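Low cube shelves in the back room, what goes on top?

Plovier Home Forum > Storage and shelving > Living with cubes

petrica_v
Right so need opinions quick as am meant to be finishing this before the end of May. Back room is half study half dumping ground. Bought two of the low cubby units, the grey-brown ones, open squares, no doors. Height is fine. Depth is fine. Problem is the top. Anything flat in this house gets covered in stuff within a day. Keys, post, half a packet of mints, somebody's gloves.

My other half wants it kept bare. I think bare looks like a waiting room. Been going round in circles on this for a fortnight.

Also what do people do with big old hardbacks? Mine are tall and flop over when there's only one or two in a cube.

Budget is 40 quid for the lot, incl. anything to go inside the cubes. Ta

tringuyen_no_its_nong
Bare for a week, then see what lands there. Whatever lands there is what you need a home for. Did that with our hall shelf and it was all charging cables and dog leads. Put a box in the nearest cube, done.

Don't buy anything till you've done that. People always buy the baskets first and then they've got baskets full of rubbish.

petrica_v
Fair. But I know what will land there already, see list in first post

Mahnaz S
Flowers. Always flowers. I've got the same sort of low unit and a vase on top pulls the whole thing together, it gives you something to look at that isn't the edge of a shelf. Supermarket bunch, nothing fancy. Pink is lovely against grey!! And when there's a vase there people feel a bit guilty dumping their post next to it, works on my lot anyway.

Books, I would stand one nice one on its own and not worry about filling up. Doesn't need to be a library.

oldgarth23
Vase on a low shelf = vase on the floor. Have you got kids, cats, elbows?

Mahnaz S
Two cats and a husband, not lost one yet

oldgarth23
Yet

snaedis_h
I'm with garth. Low units are at exactly the height where you swing a bag round and it catches. We lost a glass one full of tulips, water ran down the back and got in under the laminate edge and that was that, bottom corner blew up like a digestive in tea. Had to replace the lot as the seller didnt do single panels.

If you must, put a heavy pot with a plant in, saucer under it. Or dried stuff. No water no problem.

tringuyen_no_its_nong
Dried stuff is just dust on a stick

snaedis_h
Dust doesnt swell your chipboard

petrica_v
Ok this is getting more heated than I wanted. No cats. One teenager who is worse than a cat

Can somebody show me one that is actually lived in, not a catalogue job. Every photo I find has one pebble and a candle on it. I want to see it with normal stuff.

Mahnaz S
Pejman had one up in the office thread ages back didn't he? He had the grey units too

Replies 13 to 27

petrica_v
@pejman_t can you help, will buy you a pint (virtual)

Sorry to bump, just want to get to the shop before it shuts at half five.

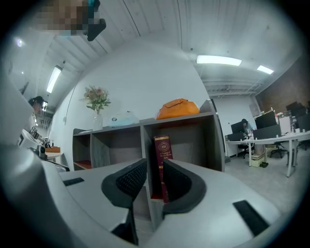
Pejman Taheri

There you go. Flowers in a clear glass vase, pink and peach ones, plenty of green left on. Pale blue thing next to them, orange bag chucked down at the right hand end on its side. So yes, stuff does land on it. Doesn't bother me. The bag is so bright you'd think it would ruin it but I think it looks cheerful, others will tell me I'm wrong in a minute.

Big red hardback is standing up in the middle cube. I like a dark red against that grey. Petrică you asked about tall books, I would say one or two in a cube is fine so long as you push them up against the side and don't expect them to stand dead centre like soldiers.

Things I've learned with this kind of unit, no order:

Leave some cubes empty. Sounds daft when you've paid for them. But full cubes look like a stockroom.

Bit of colour inside a cube is nice, look at the bottom of the one far left, reddish-orange. You hardly notice it till you do. Offcut of felt would do the same job for yours, or wrapping paper if skint.

White wall behind does half the work. If your wall is a strong colour ignore most of what I've said.

Change the water. Obvious but.

petrica_v
Brilliant, this is exactly what I was after. The liner idea is getting nicked. What would you use, felt? Does it go bobbly

Pejman Taheri
Depends on what you slide in and out. Books, no. Shoes, yes. Cut it a whisker small so it drops in flat and doesn't curl up at the sides. Don't glue it, you will want to wash it or you'll go off the colour.

snaedis_h
Still say that vase is living on borrowed time

Pejman Taheri
I've never caught it with my hip yet and it's got a decent bunch in. The ones that go over are the tall skinny ones with three stems in. Not saying never.

snaedis_h
Hmm. Suppose. I'd still put a mat under. Cork one, they're pennies

Pejman Taheri
Mat is a good shout tbf

oldgarth23
Am I the only one who'd move the bag. Hooks exist. Bag on a shelf is a bag that gets knocked off, then it's a bag on the floor, then you've tripped over it and you're in A&E at two in the morning explaning about a shelf.

Mahnaz S
Garth does everything end in disaster in your house

oldgarth23
I've had a long life of shelves

Mahnaz S
I like the orange! Against all that grey and white it wants something. I'd pick it out deliberately, get a cushion or a pen pot the same orange and then it looks like you planned it. And the pale blue is nice with the peach, I'd have those two colours together anywhere. Might do our landing like that now, thanks Pejman, that's my weekend gone!

tringuyen_no_its_nong
Still think he should leave it bare first. Nice shelf though

What's the wee grey flat thing by the left corner? Looks like where I'd put a key dish

oldgarth23
Key dish is sensible. Something flat near whichever end the door is. Keys go in it, end of story. Petrică write that down.

petrica_v
Written down. Door is on the left as you come in so that works

Anybody used the Trosora inserts? The fabric drawers. They do a pack that's meant to fit cubes this size, was going to get two for chargers and teenager debris

snaedis_h
Have them. Fine. Handle came off one. Measure the INSIDE of the cube not the outside, I did it the wrong way round and had to ram it in, now it doesn't come out. It lives there. Don't know what's in it any more

Mahnaz S
Same, I got mine too big. Sent them back, was no bother

tringuyen_no_its_nong
Shoeboxes. Free. Cover them in whatever you're lining the cubes with

petrica_v
Teenager would not be seen dead with a shoebox

tringuyen_no_its_nong
It's for cables, he's not wearing it

oldgarth23
While we're at it has he fixed it to the wall. Low ones still tip if somebody stands on them to reach something and they will stand on it. Mine did. There's a strap in the bag of bits that everyone bins

petrica_v
I did bin it, yes

oldgarth23
Course you did

Pejman Taheri
You can get them loose from any hardware place, or a plain L bracket at each end. Find out what your wall is first. Plasterboard wants the proper fixings, don't just whack a screw in and hope.

petrica_v
Plasterboard I think. It sounds hollow

snaedis_h
Then proper fixings. Ask the man in the shop, say low unit, plasterboard, heavy books, he'll know

petrica_v
Ok shop shuts soon so here's the plan, shout if it's mad

Two fabric drawers (measured INSIDE). Felt for the bottom of one cube maybe two, orangey. Dish for keys, got one already. Brackets. Flowers from the supermarket, vase is my nan's, short and fat, cork mat under it. Tall books up against the side of a cube. Rest stays empty. Other half gets one stretch of bare top about the width of a laptop and has to be happy with that

Mahnaz S
Perfect. Not mad at all. Photos please when it's up

oldgarth23
Hook for bags

petrica_v
And a hook for bags, fine Garth

oldgarth23
Thank you

snaedis_h
Put the nan vase in the cube not on top. Last word on it I promise

tringuyen_no_its_nong
Bare for a week!!

petrica_v
Update for those who asked. Got there with ten mins to spare. They'd no orange felt, only a sort of rust, went with that and I think I prefer it. Came in under the 40 but only if you don't count the flowers and I'm not counting the flowers. Drawers fit, bit snug. Brackets going on tomorrow as the drill is flat.

Teenager has already put a bowl on it. Cereal. With the spoon in

Mahnaz S
What colour bowl

petrica_v
Blue

Mahnaz S
Well that goes then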